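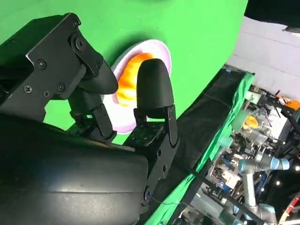
Gripper fingers with rounded black fingertip pads, close up.

About Flinbridge Language School

Flinbridge Language School teaches evening and weekend classes to adults. We offer Spanish, Portuguese, Italian, German and Japanese, plus English for people who have moved to the area and need it for work or daily life. Classes meet on Grilon Street, on the second floor of the Drernidine Building, above the print shop. The entrance is on the side, next to the parking lot.

How we started

Leonie Hinds opened the school after 11 years of teaching Spanish in public high schools. She had been getting calls from parents who wanted lessons for themselves, and most of them could only come after dinner. The first class was a beginner Spanish group that met in a rented room with folding chairs. A second group was added in February of the following year, then Italian, when a student in the Spanish class offered to teach it. She still does.

The move to Grilon Street gave us a proper office and four classrooms. The largest is the Noguchi Room, named for our first Japanese teacher, who left the school her dictionaries and a long shelf of children's books. Students in any class may borrow the books. Please sign the notebook by the door when you take one.

How classes work

A term lasts 12 weeks. Each class meets twice a week for 90 minutes, with a short break in the middle. We cap most groups at nine students. If a class fills, we keep a waiting list and open a second section when we can find a teacher and a room at the same hour.

New students who already know some of the language take a placement interview before they register. It takes 21 minutes on average, according to our front desk, and it is just a conversation. There is a short reading page for people at the upper levels. If you are a complete beginner you can skip the interview and sign up directly.

We use a printed textbook in every course through the intermediate level. After that, teachers choose their own material. The upper Italian group is reading a mystery novel this term, and the upper German group works mostly from radio interviews. Homework is assigned at every class. It is usually half an hour of work, and you will get more out of the lessons if you do it. 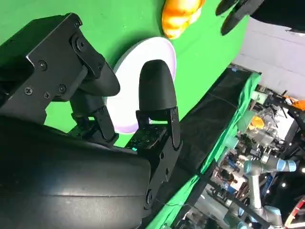
Black gripper above a green tabletop.

Our teachers

All of our teachers have taught adults before joining us. About half grew up speaking the language they teach. The others learned it later, and several of our beginners ask for them by name. New teachers sit in on a full term of classes before they lead their own group. We pay them for that time.

Leonie Hinds is the director and teaches two Spanish sections. She also does most of the placement interviews.

Tuition and registration

Tuition is the same for every language and is listed on the registration form. It covers the lessons and the placement interview. Textbooks are extra, and we buy back used copies that are in good shape. You may pay in full or in three parts. Students who cancel before the second class get their money back, less a small fee for processing.

We set aside 5 places each term at half tuition for people who could not otherwise enroll. To apply, fill out the regular form and check the box on the second page. There is no interview and no essay.

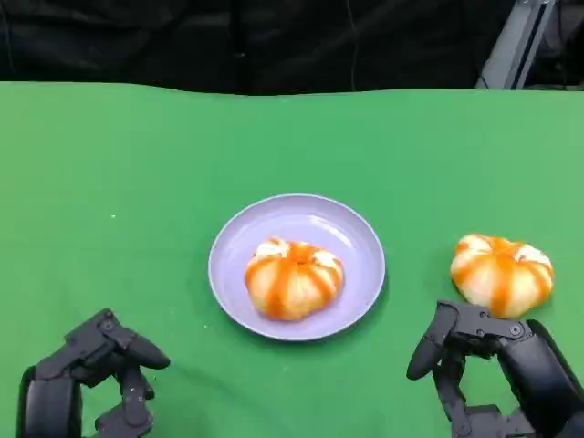
Conversation hours are open to the public and free of charge. They run between terms as well as during them, with one table for each language. The Spanish table is the busiest and the Portuguese table could use more people. You do not have to be enrolled, and you can come for part of the time. Coffee is provided.

For employers

We teach on-site courses for businesses within a 56-mile radius of the school. Most have been English courses for hotel and warehouse staff. We ask for a minimum of four students and a quiet room with a whiteboard. Schedules are set with the manager, and lessons should fall inside paid working hours.

Visiting us

The office is open from early afternoon until the last class lets out. There is an elevator at the back of the lobby. Street parking is free after six, and the lot beside the building is shared with the print shop, so please leave the spaces nearest their door clear. Anyone thinking about signing up may sit in on one class. Call the office first so the teacher knows to expect you.

Page last updated October 4, 2022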